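Step 3: Price the hands before the arms

Most first budgets for a two-armed kitchen setup start with the arms and leave whatever is left for the hands. Do it the other way around. Write down each item the robot has to pick up, then what it has to pick it up from, and ask suppliers to quote against that list.

Run the list in simulation before you ask for prices. Our licence cost $1,837 for the year, and it changed the order we placed with Draseo. Set up the counter at the height you'll use and put in your own dishes. Check the reach of both arms over the deepest bowl and the flattest plate.

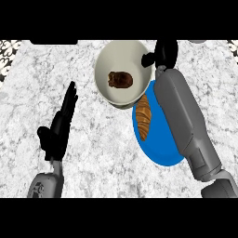

Simulated counter test with a bowl, a croissant on a blue plate, and both arms in reach.

Look for spots where one forearm passes over a dish the other hand needs. If that keeps happening, move the bases before you pay for longer arms. Mounting plates are $129 each from Grestholm, and you'll need 2.

Next, add the lines people forget:

Spare fingertips
Freight and customs
Electrical work at the bench
Staff training

Allow 11 weeks for delivery. Zuleica Rangel handles our purchasing and asks for the spare parts price list with every quote. If a supplier can't send one, leave them off the shortlist.

Step 4 covers leasing.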